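6 Aug 2018

Kivi opens grinder burr exchange for independent cafes in Plekthorpe and Karkport

Cafes will be able to swap worn grinder burrs for a sharp set without buying new parts or losing a day's trade

Kivi, the coffee equipment supplier and repair workshop based in Plekthorpe, has opened a burr exchange service for independent cafes, roasteries and mobile coffee sellers. The service covers Plekthorpe, Karkport and the villages along the Ernlow road.

Under the exchange, a cafe pays a fixed price of £37 per grinder. Kivi fits a sharpened and inspected set of burrs, checks the alignment, and takes the worn set back to the workshop. Worn sets that can be saved are reground and go back into stock. Those that cannot are sent for metal recycling.

The price includes the visit, the fitting and a short test grind using the cafe's own coffee. It covers flat steel burrs in the common sizes used in on-demand espresso grinders. Conical burrs and large shop grinders can be sharpened on request, but are priced separately and have to come into the workshop.

Why burrs matter

Burrs are the pair of toothed rings inside a grinder that cut the coffee beans. They wear slowly, and the change from one day to the next is too small for most staff to notice. Over several months the grinder needs a finer and finer setting to give the same shot time, the motor runs hotter, and the grounds contain more dust and more large pieces. Drinks can taste flat and bitter at the same time.

Many cafes deal with this by changing the dose, changing the recipe or asking the roaster whether something is wrong with the beans. Kivi's repair staff say that a good share of the grinders brought in with other complaints - clumping, stalling, uneven doses - have burrs that are past their useful life.

"We get machines in with a note saying the motor is going," said a spokesperson for Kivi. "We open the grinder up and the motor is fine. The burrs are blunt and it has been working twice as hard as it should. A new set of burrs isn't cheap for a small shop, so they put it off, and we understand why. The exchange is meant to make it a small regular cost that they can plan for."

The trial

The service was tested with 16 cafes over 13 weeks in the spring and early summer. Cafes of different sizes took part, from a kiosk at Karkport station with a single grinder to a bakery and coffee shop in the centre of Plekthorpe that keeps separate grinders for its house espresso, its decaf and a guest coffee.

Each cafe was asked to keep a simple log of its grind setting, dose and shot time, written down once in the morning and once in the afternoon. Staff were not told to change their recipe. After the exchange most of them moved to a coarser setting within the first day and had to adjust again a few days later as the fresh edges settled.

This settling period was the main complaint in the trial. A sharp set of burrs does not behave in the same way on its first day as it does after a week, and some cafes had not expected to be adjusting the grinder so often. Kivi now runs a small amount of old coffee through each set at the workshop before it goes out. This shortens the settling period but does not remove it, and the printed card left with each grinder says so.

Two of the cafes also found that their grinder was out of alignment, meaning that the burrs did not sit level with each other. Sharpening alone would not have put that right. An alignment check was added to the service as a result and is included in the price.

The trial also led to a change in visit times. Kivi had planned to visit in the early afternoon, but several cafes asked for a slot after closing or before opening. Early and late visits are now offered on Tuesdays and Thursdays at no extra charge.

How often to exchange

Kivi does not give a single figure in months, as a quiet tea room and a station kiosk will wear out the same grinder at very different speeds. The fitter will ask how much coffee goes through each grinder in a normal week and suggest a date for the next visit. The date is written on a sticker inside the hopper lid.

Darker and oilier coffees leave more residue, and lighter roasts are harder on the cutting edge. Stones and other hard objects that sometimes turn up in a bag of beans can chip a burr at any age. A chipped set can still be exchanged at the normal price if the damage can be ground out. If it can't, a surcharge applies and the cafe will be told before any work is done.

Cafes are also asked to keep up their normal cleaning between visits. Old coffee packed into the chamber affects the grind in much the same way as wear does, and the fitter will brush it out before measuring anything. There is no charge for this, though a very dirty grinder may take longer and the visit may have to be rebooked.

What cafes need to do before a visit

The grinder should be switched off, the hopper closed and emptied, and the machine placed where it can be reached from the front and from above. Fitters need a clear piece of counter next to it. Most exchanges take less than an hour. Cafes with one grinder may want to book outside opening hours, or ask for a loan grinder, which can be dropped off the day before if one is free.

The fitter will need to know the make and model. If the label has worn off, a photograph of the front and the underside sent with the booking is normally enough.

Grinders still under the manufacturer's warranty can be serviced, but owners should read the warranty terms first. Some makers ask for new original parts to be fitted during the warranty period, and in those cases Kivi will supply and fit new burrs at list price instead.

Workshop stock and space

To run the exchange Kivi has built up a stock of more than 2,000 burr sets, bought new, taken from scrapped grinders or accepted in part payment for repairs. Each set is kept as a matched pair with its own card showing the size, the pattern, how many times it has been reground and how much metal is left. A set is retired once it falls below the workshop's minimum thickness, whatever its edges look like.

The stock is held in Plekthorpe, in a room that used to be the firm's packing area. Packing has moved upstairs. A smaller selection of the most common sizes travels with the fitters, so that a visit does not have to be abandoned if the wrong size was given at booking. 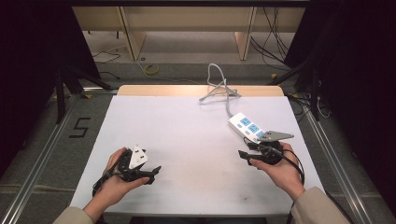 A white power strip with blue outlets on a white tabletop.

Customers bringing grinders in themselves should use the side entrance on the Ernlow road. Parking there is short stay only. The trade counter is open on weekdays, and grinders can be left and collected without an appointment, although a sharpening job for conical burrs should be expected to take several working days.

Home grinders

The exchange is a trade service and is not open to home users for the time being. Kivi has had a number of requests from people with electric grinders at home and is looking at whether a postal version would work. The main difficulty is alignment, which cannot be checked unless the whole grinder is in front of the person doing the work. Hand grinders will not be included.

"If we post someone a sharp pair and they go in crooked, they're no better off than they were with the blunt ones," the spokesperson said. "We would sooner wait until we have a way of doing it that we're happy with."

An announcement on home grinders is expected before the end of the year.

Free check in August

Cafes that are unsure about the state of their burrs can ask for a free check until the end of August. The fitter will remove the upper burr, look at the edges under a magnifier, measure the wear and refit it. There is no obligation to book an exchange afterwards. Grinders with burrs in good order will simply be given a sticker with a suggested date for the next check.

Checks can be booked through the trade counter, by telephone or on the Kivi website. Places in Karkport are limited to two mornings a week, and early booking is advised for the kiosks and market traders who can only be visited on set days.

About Kivi

Kivi supplies, installs and repairs coffee equipment for independent cafes, restaurants and workplaces. Its workshop and trade counter are in Plekthorpe, and it runs a mobile repair van covering Karkport and the surrounding area. Alongside repairs it sells spare parts, water filters and cleaning products, and holds grinder care sessions for cafe staff.

Notes to editors

The price of £37 is per grinder and does not include VAT. It applies within the Plekthorpe and Karkport service area. Travel outside the area is charged by distance.

Interviews and visits to the workshop can be arranged through the Kivi press office, on weekdays during office hours. A sample pair of worn and reground burrs can be lent for photography and should be returned by post.

ENDS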